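Library > Short Fiction > Spring Reading

Notice of Transfer

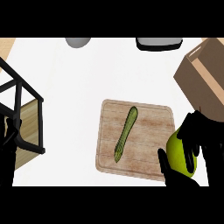 To the residents of Pondale: the Office of Lost Correspondence will close its counter on the last day of March. Matters still open on that date will pass to the district office at Barnden.

Matúš Hájek read the draft twice and struck out the word "regrettably." He had served at the counter for 18 years, and the manual did not permit regret in a public notice.

One matter remained open. It was a letter addressed to "the tenant upstairs, Kasprzak House," and it had been held for 40 years. Kasprzak House had only one floor. Under Section 2, a letter could be returned, delivered or destroyed, and each of these required a signature from a person with standing.

At four o'clock a man of advanced age presented himself and gave his name as Cameron Bright. He stated that he had lived in the house as a boy.

"Was there an upstairs?" Hájek asked.

"There was a ladder," said Mr. Bright. "My brother slept in the roof."

Hájek considered the statement and entered it in the register. He then asked whether the brother was able to sign.

"No," said Mr. Bright. "I wrote to him after he left. I had no other address."

The manual made no provision for a sender who called in person. Hájek turned to a clean page, wrote "Returned," and passed the pen across the counter — it was the last of the office pens, and it required some shaking.

Share 40 | Comments 2

Fiction | Essays | Archive | Contact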